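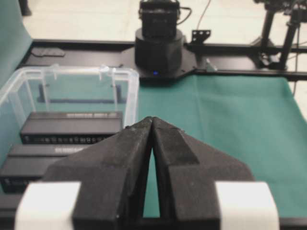

Progress Report to the Custance Fund
Handling Standards for Robotic Sorting of Small Electronics
Reporting period: second, through August
Prepared by Juwita Siregar, project lead

1. Where the project stands

The grant pays for a written set of working rules for benches where a robot arm picks used electronic devices out of bins. The rules are meant for small shops and training sites that have one or two arms and no safety department. At the end of the last period we had an outline and a list of open questions. We now have a full draft, called Draft 2, and it has been in daily use at the Vaughan site since the middle of the period. The Hamley site started later and has used only the sections on setup and stopping.

Draft 2 runs to 38 rules. The outline had more, but several said the same thing in different words and were merged. We expect the final number to be lower again.

The work is on schedule except for the Hamley trials, which are covered in section 5.

2. What changed in the draft

Bench setup. Bins must stand on a cloth or mat in one plain color, and the covering must be flat before the first pick of a session. Draft 1 allowed any surface that was clean. Operators at Vaughan reported that creases near a bin wall led to arguments about whether the bin was level, and the new rule settles this by asking for the cloth to be pulled flat and the bin pressed down at all corners. The rule is easy to state and is often skipped. Our checks found it missed more than any other.

Clear bins. Draft 1 had nothing on them. Draft 2 allows transparent bins but requires the operator to confirm the height of the rim by lowering the closed fingers beside it at slow speed. This takes a short time at the start of a session and does not have to be repeated unless the bin is swapped or moved.

Stacked devices. This section was rewritten twice. The current wording says that when one device rests on another, the upper one is taken first, and that the arm may not push a device sideways to free it. If the upper device can't be gripped without touching the bin wall, the operator stops the arm and moves the device by hand. Two operators think this is too strict for flat, heavy items that slide easily. We have kept the strict version for now and will look at the trial records before deciding.

Cables. All cables crossing the work area must have enough slack for the full reach of the arm, and no cable may lie across the place where a bin will go. Cables that hang near the edge of the bench are to be clipped at the rail. The earlier wording only said that cables should be "managed," and each site read it differently.

Fingers and pads. Finger faces are to be wiped before each session and looked at for chips or looseness. Dust alone isn't grounds for stopping work. A gap between closed fingers is to be noted on the session sheet, and the fingers are to be changed if the gap is wider than the site's own limit. We left the limit to the sites because they use different fingers.

Stopping. The rule on who may stop the arm is unchanged: anyone in the room may do it and doesn't have to give a reason. What happens next is now spelled out. The arm stays stopped until the operator has written one line on the session sheet and walked the bench.

3. Trial work

Vaughan logged 2,690 picks under Draft 2. Every session had an operator at the bench and a second person within reach of the stop button. The items were used network boxes, set-top units and similar flat devices, all without batteries. Devices with batteries are outside the scope of this grant, and the draft says so on its first page.

We read through 200 session sheets in detail. The main findings are these.

Most stops were for ordinary reasons, such as a device turned the wrong way or a bin nudged out of place. There were no injuries. One finger was broken when the arm came down on a bin rim. That session had started before the rim check was added to the draft, and the event is the reason for the rule.

Sheets were filled in well at the start of a shift and poorly near the end. The box for the restart note was the one most often left blank. We have moved it to the top of the sheet — it was at the bottom, under the fold — and will compare the results next period.

Operators who had helped with Draft 1 followed the rules more closely than those who came in later. That points to a training gap, and we have added a short bench session for new people. It takes one morning and replaces the slide deck, which will be dropped.

4. Outside review

Clinine read the draft for us under the review line in the budget. Their comments were mostly about wording. They asked us to use "must" only where we would stop work over a breach, and "should" everywhere else. Doing this properly took longer than planned, and a few rules turned out to be advice. Those are now in an appendix.

They also asked for a rule on changes to the arm's software during a trial. We agree with this. It isn't in Draft 2 and will be in Draft 3.

5. Delays and spending

Hamley lost most of its trial time to a late delivery of bench rails. The rails are now in and the arm is mounted, but the site hasn't done enough work for its records to be used. We would like to move the unspent Hamley trial money into the next period. No increase in the total is requested.

Spending on staff and materials is in line with the plan. Replacement fingers cost more than expected and were paid for out of the materials line.

6. Next period

Hamley will run the full draft, including stacked items and clear bins. Vaughan will keep going with the new session sheet. Draft 3 will add the software rule and a decision on sliding stacked devices, and will go to Clinine for a second reading before it comes to the Fund.

We need one answer from the Fund before then: whether the final rules may be posted openly for any site to copy. The grant letter doesn't say. Both sites are in favor, and the layout work depends on it.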